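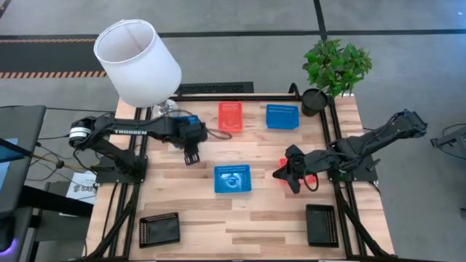

図1 木の天板の上の赤と青のメッシュかご、手前に黒いトレイ

かごとトレイでつくる「戻しやすい机」
生活デザイン演習 個人課題報告書
ヴォーン・エスポジト

はじめに

片付けの課題を選んだと言ったら、母に電話口で大笑いされました。実家の私の部屋を知っている人なら無理もない反応で、洗っていないマグカップと読みかけの本と充電ケーブルがひとつの山になっているような部屋に、私は高校を出るまで住んでいたのです。そんな人間が収納について書いてよいのかと少し迷いましたが、散らかす側の気持ちなら誰よりもよくわかるつもりですし、散らかす側から見た片付けの報告があってもよいだろうと思い、このテーマにしました。

扱ったのは、学生会館テムトン(Temton)の共同の部屋で使う小物です。ペン、はさみ、テープ、付箋、延長コード、誰かが置いていった電卓。部屋の名簿に載っている学生は16人で、全員が毎日来るわけではないものの、月曜から金曜まで、などと決めて来る人はほとんどおらず、みんな好きなときに来て好きなように使います。ですから、誰かひとりが片付けの名人であってもあまり意味がありません。初めて来た人でも迷わずに戻せること、それを今回の目標にしました。

道具を選ぶまで

最初に考えたのは引き出しでした。見た目がすっきりしますし、正直なところ、私自身が引き出しに何でも押し込んで暮らしてきたので親しみもあったのです。ところが同じ部屋を使うリアン・モコエナに相談すると、「引き出しは閉めたら忘れるよ」と即座に言われてしまいました。彼は前の年に糊を買い足したあと、引き出しの奥から未開封の糊を見つけた経験があるそうで、言葉に妙な重みがありました。

そこで、ふたのない入れ物にしようということになりました。候補は、布の箱、段ボール箱、木箱、メッシュのかごです。布の箱は触り心地がとてもよかったのですが、中身を入れると形がくずれ、机の上で場所を取りました。段ボール箱は試作には便利で、最初の配置はほとんどこれで考えました。とはいえ、側面が不透明なので、横から見ると何が入っているのかさっぱりわかりません。木箱はすてきでしたが予算に合わず、店の棚の前でしばらく持ち上げたり戻したりして、結局あきらめました。

残ったのがメッシュのかごです。穴があいているので中の気配が外からわかりますし、片手で持って机の端から端へ動かすのも苦になりません。雑貨店ステデオ(Stedeo)で赤と青のかごを、帰りに寄った文具店ウィズカ(Widska)で黒い長方形のトレイを買いました。費用は合わせて3,080円で、課題の予算に収まっています。レシートは報告書の末尾に貼るつもりだったのに洗濯してしまい、指導の先生には家計簿アプリの記録を見せて許していただきました。

色の役割

赤と青を選んだのには、ちょっとした言い合いがありました。私は全部同じ色のほうが机の上が落ち着いて見えると考えていて、リアンは色が違わなければ呼びようがないと主張しました。「はさみは左から何番目のかご」と言うより「青に入れておいて」と言うほうが早い、と。試しに段ボール箱へ色紙を貼って過ごしてみたら、その日のうちに私も「それ、赤ね」と口にしていたので、この勝負はあっさり彼の勝ちです。

役割は次のように決めました。
赤のかご:持ち主のわからないもの、とりあえず置きたいもの
青のかご:みんなで使う文房具
黒いトレイ:その日の作業で広げている細かいもの

赤のかごについては、少し説明をさせてください。片付けの本を何冊か読むと、「とりあえず」の置き場はつくらないほうがよい、と書いてあることがあります。気持ちはよくわかります。私の実家の部屋など、床全体がとりあえずの置き場でしたから。それでも、戻す先がわからないものを手にした人には、どこか手放せる場所が必要です。それがないと、その人は机の隅にそっと置いて帰ります(私ならそうします)。赤はよく目立つので、中身がたまってくると自然に気になり、誰かが「これ誰の?」と聞いてくれます。目立つ色をいちばん困る役に当てたのは、われながらよい思いつきだったと思っています。

黒いトレイは浅い入れ物として選びました。クリップや画びょうのような小さいものは、深いかごに入れると底のほうへもぐってしまい、取り出すときに全部ひっくり返すことになります。トレイなら広げたまま探せますし、作業が終わればそのまま持ち上げて運べます。縁のまわりに小さな穴が並んでいるので、ここに荷札をひもで結べるのも助かりました。

机の上での配置

木の天板は木目が明るく、その上に黒や赤や青のものを置くと輪郭がはっきりします。これは買うときには考えていなかった、うれしいおまけでした。白っぽい付箋の束だけは少し見つけにくいので、早めに青のかごへ入れるのがよさそうです。

配置は3通り試しました。
最初の案では、かごもトレイも全部、机の奥に一列に並べました。見た目はいちばん整っていて、写真に撮ると気持ちがよいのですが、使うたびに腕を伸ばすことになり、みんな一度出したものを手前に置いたままにします。きれいに並んだ空のかごの手前に、はさみとテープが散らばっているという、何とも言えない景色になりました。

次の案では、全部を手前に寄せました。これは取り出しやすさでは満点だったものの、肝心のノートを広げる場所がなくなりました。リアンは膝の上でレポートの下書きをしていて、さすがに申し訳なかったです。

最後の案は、トレイを手前の左右に離して置き、かごを奥のほうに置くものです。よく使う青のかごをひとつだけ中ほどまで出すこともあります。トレイは多少斜めになっても気にしないことにしました。はじめは天板の端にぴったりそろえるよう紙に書いて貼っていたのですが、そろえるのが面倒で使わなくなる人が出てきたので、その紙は私がこっそりはがしました。少し曲がっていても、戻ってくるほうがずっとありがたいのです。

使ってみた人の声

2月に入ってから、部屋に来た人に感想を聞きました。アンケート用紙をつくる案もありましたが、紙が増えると片付けるものも増えるので、お茶を飲みながらの立ち話にしました。

多かったのは「かごごと持っていけるのがよい」という声です。窓ぎわで作業したい人が青のかごをひょいと持っていき、終わるとまた机に返してくれます。文房具をひとつずつ借りていた頃は、返すときにもひとつずつ思い出さなければならなかったので、これは大きな違いだと思います。

困ったという声もありました。同じ青のかごが2個あるため、どちらに何を入れるのかわかりにくい、というものです。私の頭の中では「書くもの」と「切るもの・貼るもの」に分かれていたのですが、頭の中にしかなければ伝わるはずがありません。荷札をつけたあとも、修正テープは書くものか貼るものかという議論が起こり、これがまたなかなか終わらず、ずいぶん盛り上がりました。いまは書くものの側に入っていますが、異論のある人がときどき移しているようです。

もうひとつ、エスコベド(Escobedo)という部屋の貸出ノートとの兼ね合いがあります。昔の先輩がノートの表紙にそう名前を書いたのが由来らしく、由来の由来はもう誰も知りません。延長コードや電卓を部屋の外へ持ち出すときは、このノートに名前を書く決まりです。かごごと持ち出す場合はどう書くのかと聞かれ、そこまで考えていなかった私は答えに詰まりました。相談の末、「青・書くもの」のように荷札の文字をそのまま書くことにしています。

うまくいかなかったこと

延長コードは最後までかごになじみませんでした。入れることは入れられるのですが、取り出すときに必ずほかのものを連れて出てきます。はさみが絡んで出てきたときはひやりとしました。面ファスナーで束ねてみても、束ね直すひと手間を飛ばす人が多く(私も飛ばしました)、あまり長続きしませんでした。コードの置き場は机の上で考えないほうがよいのかもしれません。壁のフックを使う案が出ていますが、壁に何かを取りつけるには会館の許可がいるので、今回の報告には間に合いませんでした。

また、メッシュの穴からシャープペンシルの芯が抜け落ちることもわかりました。ケースに入った芯なら平気でも、誰かがばらで入れた芯は落ちてしまいます。底に厚紙を敷いたら落ち着きましたが、そうすると底のほうが見えにくくなり、せっかくのメッシュがもったいない気もします。いまは片方の青いかごだけに敷いて様子を見ています。

これからのこと

赤のかごの中身を、どのくらいの間とっておくかがまだ決まっていません。いまのところ、片方だけの手袋と、とても書きやすい緑のペンと、鍵のついていないキーホルダーが入ったままになっています。緑のペンについては名乗り出る人が何人もいて、かえって持ち主がわからなくなってしまいました。次の学期にも演習をとるつもりなので、荷札に入れた月を書いておく方法を試してみるつもりです。

最後に、何度も机の並べ替えにつき合ってくれたリアン・モコエナと、修正テープについて真剣に議論してくれた部屋のみなさんに心からお礼を言います。母にはこの報告書を印刷して送りますが、いまの下宿の写真は同封しません。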